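About us

Winura - robot workcells and handling trials, Drenasdale

Winura builds and tests small two-arm robot cells for firms that pack, sort and bag mixed goods. We started with one bench and one arm in a rented unit on the Tlapale estate. We now have 13 staff, and most of our work is with thin, floppy or awkward items that standard machinery handles badly.

The fault in December

Customers often ask about the fault we had on cell 2, so we have put the account on this page.

During an unattended evening run, the left arm closed on a carrier bag and did not release it when told to. The control software had lost contact with the gripper but went on using the last reading it had received, which said the fingers were open. The second arm was then cleared to move into the same space. The two wrists met and kept pushing for 27 seconds before the motor protection cut in. One wrist housing cracked and a cable was pulled out of its socket. No one was in the room and no one was hurt.

The cable had been rubbing on a clamp for a long time. It should have been picked up at the weekly check, but the check sheet did not include that part of the arm. The larger failing was in our own software, which treated an old reading as a good one. Both faults were ours and not the arm supplier's.

What we changed

A gripper reading older than 100 milliseconds now stops both arms. Neither arm may enter the shared middle area until the other has reported its position twice. Cables are checked by hand along their full length, and the sheet has a line for each clamp. Unattended running was stopped until the repeat trials were done - it started again only after 1,739 pick and release cycles with no missed stop.

Beryl Blackburn, who runs testing, signs off each cell before it goes back into use. Any member of staff can take a cell out of use without asking her first.

Wendia, our fault log, is open to all customers with a cell on order. It includes the small faults as well as the ones that broke something.

Bag handling, from two viewpoints
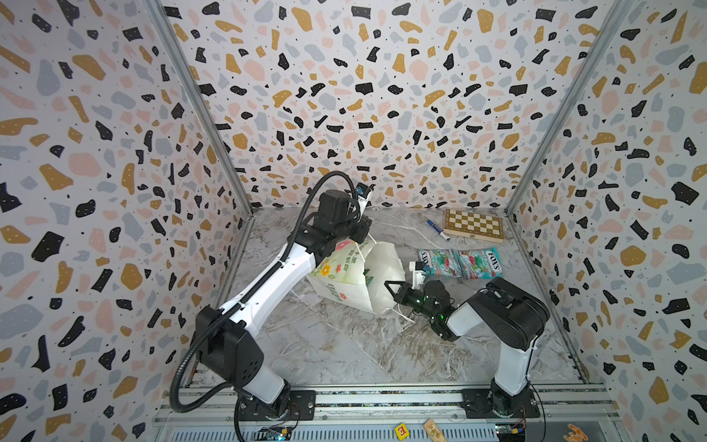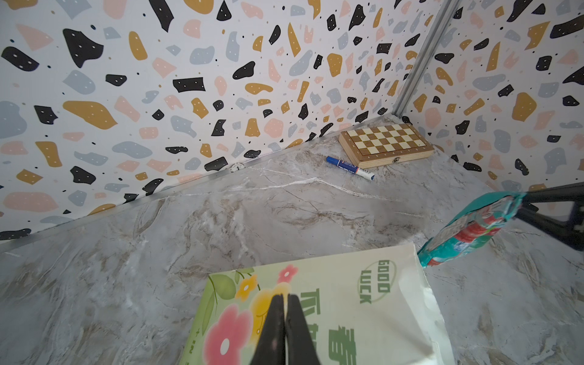

Two-arm cell with a printed bag, and a close view past the gripper fingers to the chess board and marker.

Visits to the Drenasdale unit are by appointment. Please wear closed shoes and sign in at the front desk.

Page last reviewed 17/02/2025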